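Search this site Enter keywords

Home | News | Plants | Water | Contact

Floating fern found in second pond near Fillora

Giant salvinia, a floating fern, was found in June in a pond east of Fillora. The first pond, at Mendes, was reported last year. The plant now covers almost 100 square yards of the new pond and shades the native pondweed below it.

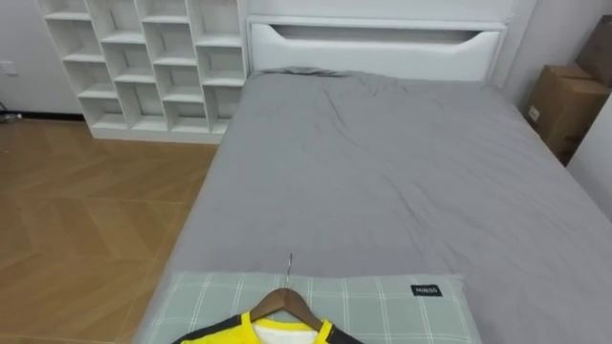

A bed with gray bedding and a white headboard.

Field crews removed 152 bags of the fern by hand. The boat ramp on Stonik Road stays closed until the second removal is finished.

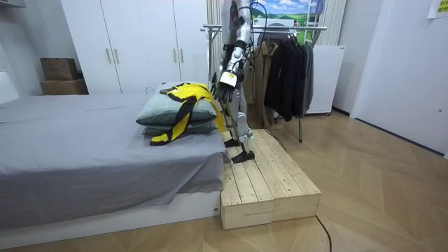 On the bed, a garment on the pillows.

Boat owners should clean and dry their trailers before they go to Clilus Lake, where the fern is not yet known.

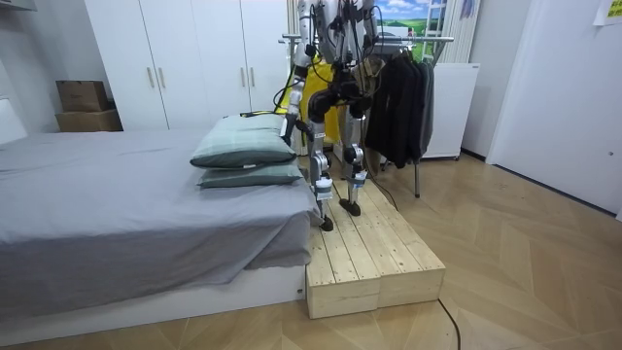

Can I put the fern in my compost?
Please do not. Small pieces can grow again, so close them in a bag and put it in the trash.

We use cookies to improve this site. Accept Decline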